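The Green Plate

My aunt left me the house in Ulter with everything in it, and it took me most of May to get through the kitchen.

She had owned a lot of dishes. There was a good set with a gold line around the edge, wrapped in newspaper in the bottom of the hutch, and there were the stacks of white ones from the Grenholm outlet that she used at Christmas. Mostly there was plastic. She had run a summer lunch program out of that kitchen when I was in grade school, for any kid on the road who showed up, and the plastic dishes dated from then. The cabinet over the refrigerator was full of them. So were two boxes in the cellar.

I had a buyer coming for the house and a man from the resale shop coming for the rest. He had offered $320 for the contents of the kitchen. I asked for $400 and he said he would think about it. I didn't care much about the money. I wanted to have asked.

My brother drove up to help. He took the cellar and I took the cabinets. By noon he had carried up both boxes and set them by the back door, and he was sitting on one of them eating a sandwich.

"You remember the green plate?" he said.

I did. There had been one green plate that everybody wanted, and she settled it by handing it to whoever washed his hands first. My brother once washed his hands at home, walked up the road with his arms held out in front of him, and claimed it counted. She made him do it again at her sink.

"It's not in here," he said. "I looked."

"It's forty years old. It probably cracked."

"Those didn't crack."

He went back down to the cellar and I kept going. I found a jar of buttons and a card from a cousin in Hodoroagă, thanking her for the coat. Behind the flour bin was a Skisalar Ferry Line ashtray, though she never smoked and as far as I knew had never been on a ferry. I put the card in my purse. The ashtray I moved from one box to another for the rest of the afternoon.

The green plate was in the oven drawer, under the broiler pan. It had knife marks all over it and one place on the rim where it had been set down on something hot. I called down the stairs and my brother came up faster than he had gone down. He held it by the edges and turned it over.

"Smaller," he said.

"You were eight."

He washed it, and then he stood there drying it for a long time – longer than a plate needs. I told him to take it. He said he didn't have anywhere to put it. I said it was a plate, it went with the plates. He wrapped it in a dish towel and put it on the front seat of his truck, and then we did the pantry.

The man from the resale shop came at four with a trailer. He walked through the kitchen, opened a few doors, and said he could do $400 if the hutch was included. I said it was. He counted it out in fifties on the counter and I gave one back to him for taking the cellar shelves too. When he had gone the kitchen sounded different. My brother swept it and I wiped down the inside of the refrigerator, and we left the key under the step for the buyer.

I saw the color again in September. My brother had sent me a picture, and I was in line at the bank when I opened it.

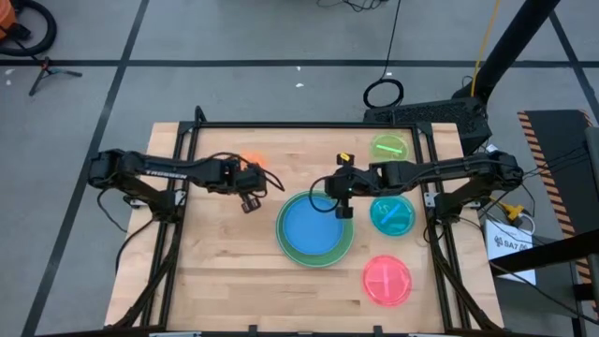 Two

The plate had a blue one sitting in it, so that only a thin edge of green showed. I made the picture bigger and looked at the edge. I couldn't find the burned place, but there wasn't much of the rim to look at.

I called him from the parking lot.

"Is that hers?" I said.

"No. Hers is in the cupboard."

"It's the same green."

"It's close," he said.

I asked if he ever used the one in the cupboard. He said he'd had eggs on it that morning. I asked if he had washed his hands first, and he said he had to go, there was somebody at the door.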